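Ticket 79: Branch delegate list missing members
Product: Sorar membership register
Raised by: Faith Biwott, Guthrie branch secretary
Assigned to: Salim Lyimo
Opened: 2/4/23
Priority: High (delegate vote coming up)

Faith Biwott wrote:
The list of members allowed to vote for conference delegates is short. 11 people who have paid their party subscription do not show on it. They do show if I search for them by name. I have logged out and in again and tried a second browser. Same result.

Salim Lyimo wrote:
Checked three of the names. All are marked as paid, but their ward is still set to Stakton. The list only picks up members whose ward matches the branch. Did they move over when the ward boundaries changed?

Faith Biwott wrote:
Yes, all of them. Erick Mabula sent the transfer forms in at the start of February.

Salim Lyimo wrote:
Found the forms in the import queue. The file stopped at a blank line and the rows after it were skipped. Removed the line and ran the import again. Please rebuild the list from the Reports page and check the total against your paper copy. 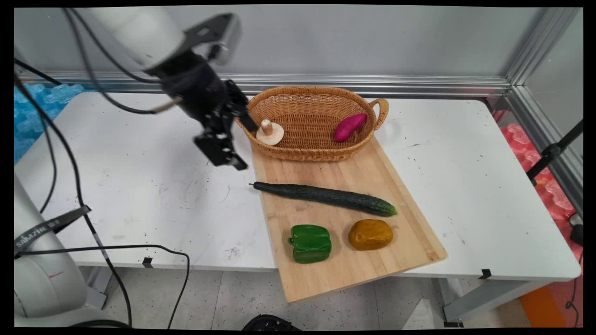

Leave the ticket open until Jeptoo Rweyemamu has signed off the new list for the district office.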